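Notes for the fourth practical: gathering examples in the tidying room

Taught by Anas Hattar, Trimstead. Please bring these with you, and do scribble on them.

Last time we talked, rather a lot I'm afraid, about what a learning system does with its examples once it has them. Today we go back a step, to the part that I find much more interesting and that most books hurry past in a paragraph: how the examples come to exist in the first place. Somebody has to sit at the controls and do the job, over and over, while everything is written down. For the next two sessions that somebody is you!

The task is cushions. A cushion begins on the floor, the robot goes to it, takes it in both hands and puts it on the sofa. It sounds like something a small child could do (and small children can, when they feel like it), but there is plenty hiding inside it. Cushions sag. They lean on things. A good grip on one side means very little if the other hand is late.

## What counts as one example

One example is a single go at the task, from the moment you press record to the moment both hands have let go and drawn back. We store what the head camera saw, where every joint was, and what you asked the arms to do. The last two are different things, and you should keep them apart in your mind, as the arms always lag a little behind your wishes.

Give each go a short label in plain words. "White cushion, floor to sofa" is lovely. "Test again" is no help to anyone in March.
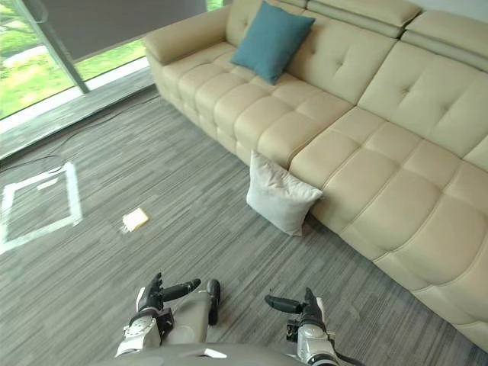 Now, about variety, which is where I tend to go on a bit. If you put the cushion in the same spot each time, the system will learn that spot beautifully and be lost a hand's width away from it. So move it. Turn it, lean it, lay it flat, start the robot further back or off to one side. The group at Indberg who shared their early recordings with us had 800 goes at this same job, and when we sorted them by starting position nearly all sat in one small patch of carpet. It was careful, patient work, and we could use 369 of them without the set becoming lopsided.

The same goes for light. A room with big windows is a gift here, and I would much sooner you recorded with the blind at different heights than always waited for a perfect grey morning.

## Keep your mistakes, within reason

If a cushion slips and you catch it again, carry on and keep the recording. Those few seconds of recovery are worth a great deal, as they show the system a way back from trouble. If the cushion slips and you give up, keep that too, but mark it as a failed go in Givo before you start the next one. Please don't leave the marking until the end of the session. I have done this myself and spent a very long evening in the Abu Hammour office squinting at recordings, trying to remember which was which.

Drive slowly enough to be smooth, but don't stop and think with the arms in mid-air. Long pauses get learned as well, and you end up with a robot that dithers. Do your thinking before you press record. 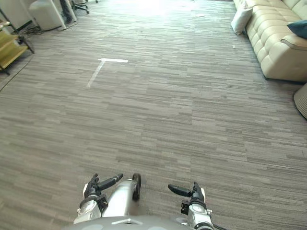
**Must both hands take hold at exactly the same moment?**

Small differences are fine, and they do no harm to the set. What matters is that both hands have a firm hold before you lift. If one hand is clearly dragging the cushion while the other catches up, finish the go anyway and add "uneven lift" to the label.

## How many do we need?

Our target for the whole class is 3000, shared between the groups, and I would ask you not to race for it. Tired drivers make very similar recordings: the same approach, the same grip, the same little wobble at the top. Swap places often, and let the quieter people in your group have a proper turn at the controls. Each person has their own way of reaching for things, and we want all of those ways in the set.

## Before the next practical

Choose 2 of your own recordings, one that pleased you and one that didn't, and watch them through at half speed. Write half a page on each. I'd like to know where you began to close the hands, whether you could see the edge of the cushion at that moment, and what you would do differently. Half a page really is enough, though I know I am hardly the person to be telling anyone to keep it short.

Bring your notes along with your label sheet, and we'll go through a few of them together before anybody drives.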